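Three guards killed in ambush on Brorken mine road

2025-08-25

Three security guards were killed and six other people were wounded when gunmen attacked a convoy on the road between the Brorken gold mine and the town of Jumik, the provincial government said.

The convoy of four trucks was carrying fuel and food to the mine when it came under fire shortly after dawn at a river crossing 94 kilometers north of Jumik. The guards were riding in the lead truck. A driver who had been reported missing was found by a search party in the afternoon and was unharmed.

Army units from the garrison at Zotura reached the crossing before noon. A spokesman for the garrison said soldiers had recovered two of the trucks and were following tracks leading toward the eastern hills. The other two trucks had been burned.

No group has said it carried out the attack. The provincial government blamed armed bands that have raided cattle camps and small mining sites in the area since December, when a local ceasefire broke down.

The wounded were taken by helicopter to the regional hospital in Jumik. Four of them had gunshot wounds and were operated on the same day, according to the hospital's director. Two were in serious condition in the evening.

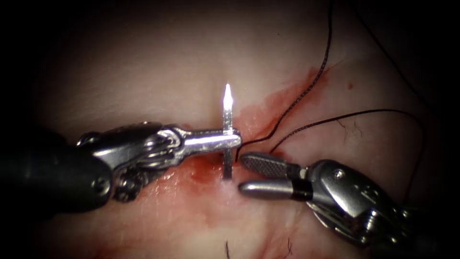 Robotic surgical instruments with a curved suturing needle.

The mine is run by Shibata, which employs 138 people at the site. The company said it had halted all road travel and would bring in supplies by air until the army declared the route safe. Digging has stopped, but a small crew will stay to keep the pumps running.

"Our first concern is for the families of the men who died and for those who are in the hospital," said Yuzuki Takagi, the company's country manager. She said the company had asked for military escorts on the route twice this year and was told there were not enough soldiers.

The garrison spokesman declined to comment on those requests. He said 90 more soldiers would be sent to the district and that checkpoints would be set up at both ends of the road.

Residents of villages near the crossing said many families had left their homes after hearing the shooting. A primary school in one village was closed, and a weekly livestock market was called off.

The names of the dead guards have not been released. The provincial government said their bodies would be returned to their home districts once the police had finished their work at the hospital.

The road is the only land route to the mine and is also used by traders traveling to the northern border. It will remain closed to civilian traffic until further notice.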